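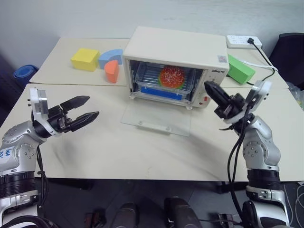 Briltolness Kids > Food Science > Why does toast go brown?

Tuesday
By the Briltolness Kids team
48 shares | 8 comments

Why does toast go brown?

Pop a slice of pale, floppy bread under the heat and a few minutes later you've got something golden, crunchy and smelling completely amazing. It's still the same slice! So what went on in there?

First, the water leaves. Bread feels dry when you hold it, but there is plenty of water hiding inside. As the outside of the slice heats up, that water turns into steam and floats away. This is why toast crunches and bread doesn't.

Now for the really exciting bit. Bread contains tiny amounts of sugar, and it also contains protein, which is made of little building blocks called amino acids. When they get hot enough, the sugars and amino acids join up and make hundreds of new substances. Some are brown, some smell nutty, and some taste a bit like caramel. Scientists call this the Maillard reaction (say it "my-YAR").

It happens all over the kitchen! Roast potatoes, biscuits, pizza crust and the crispy edges of a cheese toastie all get their colour this way.

So why doesn't boiled pasta go brown? Water boils at 100°C and can't get much hotter than that in an open pan. Browning gets going quickly at around 140°C, so food sitting in bubbling water stays pale however long you wait.

And if you leave toast in too long, it turns black. That's burning - the bread is breaking down into carbon, the same stuff you find in charcoal. It tastes bitter, so scrape it off or start again.

Try it yourself

Ask a grown-up to help you, as toasters and ovens get very hot. Take 4 slices of the same bread and toast each one for a bit longer than the last. Let them cool, line them up from palest to darkest, then sniff each one and take a bite. Which smells strongest? Which is the crunchiest? Draw your results and colour them in - you'll need a lot of brown pencils!

8 comments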